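The fault log at Brerko ran to 300 lines before anyone read it from the top.

I was the night technician. My job was to sit in the room with the cells, clear stops, and write down what I had cleared. Most stops were small. A cable snagged, a cup was lying in a way the software didn't like, a joint ran warm and wanted to rest. I pressed the reset, waited for the tone, and went back to my chair.

Cell four was the dish cell. The company that paid for it, Taltex, wanted to sell kitchens to hospitals, and it had asked for 3,000 clean cycles before it would sign anything. A cycle meant the left arm working at the tray and the right arm working on the mat. A broken dish meant the count started over. By the end of the summer we had started over twice.

The third time we got past 2,000. People from the day shift began stopping at the glass on their way out. My supervisor told me to touch nothing I didn't have to touch. He said it kindly, but he said it three times.

On my shift the left arm began to close late. I heard it before I saw it. The gripper motor has a short rising note, and then there is a click when the fingers seat. The click was coming after the arm had already started to lift. The software saw a closed gripper at the end of the move and was satisfied. It put no line in the log.

I pulled my chair up to the cell and watched. The left arm had its gripper down in the blue tray, fingers close to the dishes. The plate was standing on edge. The striped bowl had tipped onto its side. The right arm hung over the little flowered bowl on the mat, and for that moment neither arm was doing anything wrong.

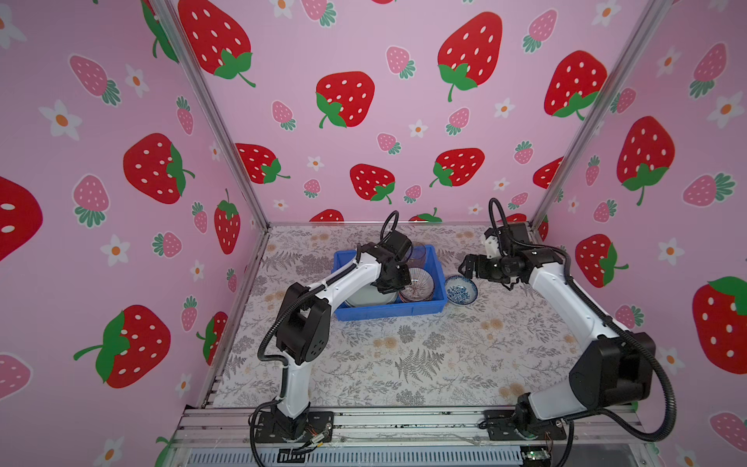
## The button

The stop button was on the post by my left hand. Pressing it would end the run. I knew that, and I knew what the morning would be like.

I thought about the guard, too. The front of cell four was open. There had been a light curtain across it until the spring, when it tripped too often and somebody bypassed it with a jumper. I had signed the sheet that said the jumper was temporary.

The left arm lifted. The click came late again, later than before. Then the wrist swung toward the front of the cell when it should have swung toward the mat, and it kept coming until it was out over the rail, where my hand would have been if I had been reaching in to straighten the bowl. I had done that most nights.

I pressed the button. Both arms locked where they were. The plate went over the rail and broke on the floor.

I swept it up. Then I got a flashlight and opened the base of the left arm. A connector had backed halfway out of its socket, and the signal wire in it had been rubbed down to a few bright strands. I put a red tag on the arm and another on the jumper.

In the log I wrote what I had heard, what I had seen, and what time I had pressed the button. I wrote about the light curtain as well. It came to more than a page. The form had a box for the cause, with room for one word, so I left it blank and stapled my page to the back.

My supervisor came in early. He looked at the counter, which said zero, and he looked at the tags. He asked if the plate was the only thing that broke.

I said it was.

He read the page standing up. When he got to the part about the jumper he sat down in my chair and read it again, and then he asked me to show him where my hand usually went.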